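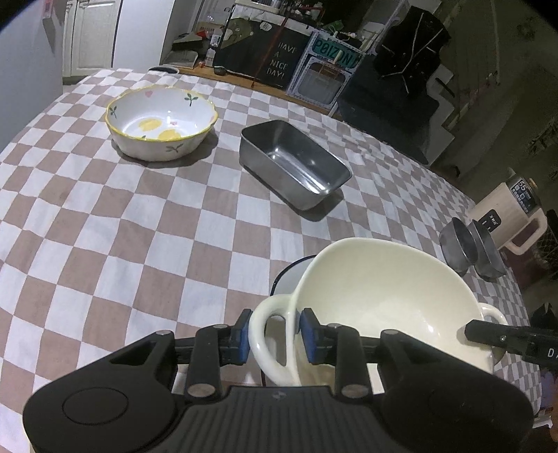

What is the hardest thing to hold with two fingers? For me it is a bowl with a smooth glaze, when one finger must go inside and the other must stay outside.

20 August 2024

I promised Jolene that I will write every day of this comparison, also the days when I am tired. Today I am tired. We worked with the two sets of finger pads, the ones from Drikum and the ones from Tapsell, on the same gripper body, and we changed only the pads and nothing more. In June I changed the pads and the controller settings on the same afternoon, and after this I could not say which of them had helped.

The Tapsell pads are softer. When I close the fingers on a rim I feel the force come slowly into the handle, and I have time to correct my wrist. The Drikum pads are firm and I must be exact from the beginning. Jolene Wihongi prefers the firm ones. She says that a soft pad hides her mistakes from her, and I wrote this sentence on the first page of my notebook.

The camera is again set to exposure 2000 in the Lillow software, the same as last time. I asked Gearóid if we could try a lower value for the steel containers, which shine a lot. He answered by message: "After the pads, please." He is right, I think, but the shine annoys me.
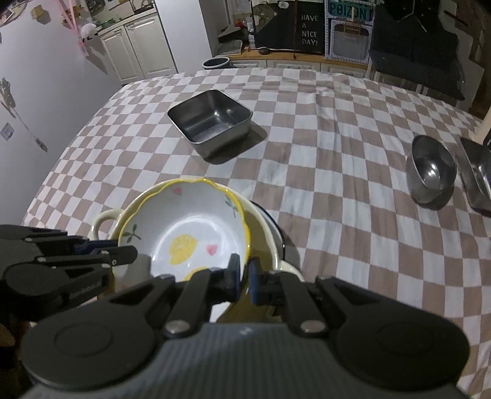 Why do we practice with stacked dishes and not with one dish alone? A stack leaves little space for the outer finger, and in a small space the difference between two pads is easier to feel.

In the afternoon I had a problem with the Trarka controller. The left hand answered later than the right hand, a very small delay, but my hands noticed it before my eyes. I restarted everything and looked at the cable. Then I found that the filter on the left side was set to 100 and on the right side it was lower. I made them equal. I don't know who changed it, maybe it was me.

Gearóid Ó Conaill wants a decision before we order more. I would take the Tapsell pads for the dishes, but I am less sure about the loaf pan and the other metal things. Tomorrow I will ask Jolene to do the metal first, when she is fresh, and I will do it after her.

The last file of today is number 2066. I copied it to the second disk and washed my cup. My right thumb hurts a little from the trigger.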